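3. Planning what to buy before the first session

Read this section before you place the order. Many customers of Treltona order the hand-held grippers first and think about the rest later, and then the rest costs more than they planned.

3.1 Make the budget

1. Write down the tasks you want to record. Towel folding at a table is a good first task, as it needs few objects.
2. Decide how many grippers you need. One operator with two hands needs two.
3. Add the price of finger pads. Pads are a wear part. The set from Meswood costs 9 dollars, and we advise to change it after 2,000 grasps.
4. Add storage. A recording day of 100 takes fills more disk than most people expect.
5. Keep a reserve for shipping and customs.

Note: The starter kit (order number 826) includes the grippers and one set of pads. It does not include a lamp, a clock display or any towels.

3.2 Plan the table

1. Use a table you already have. A special workbench is not required for cloth tasks.
2. Choose a lamp which can stand at the back of the table.
3. Put a tablet with a large clock on a stand, so that the time can be read in every recording.
4. Buy towels in more than one color.

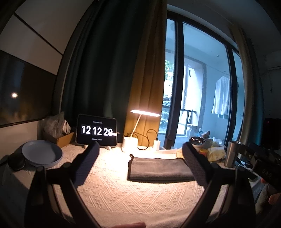
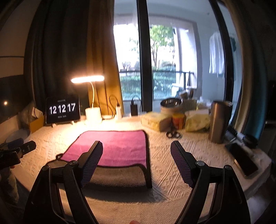 A folded towel on a light tablecloth, with the lamp and the clock behind.

5. Count the power outlets near the table. The lamp and the tablet may both need one, and the chargers for your other devices need also a place. If there are not enough, put a power strip in the budget.

Caution: Do not lead cables over the working area. A gripper finger can catch a cable and pull down the lamp.

3.3 Before you order

Ask for the price in writing from both dealers, Omoregie and Grunddale. Their delivery times are different, and in February the orders are usually slower. Check that the spare pads fit your gripper version. Opened pad sets can not be returned.

Prices in this section were checked on 2023-04-12.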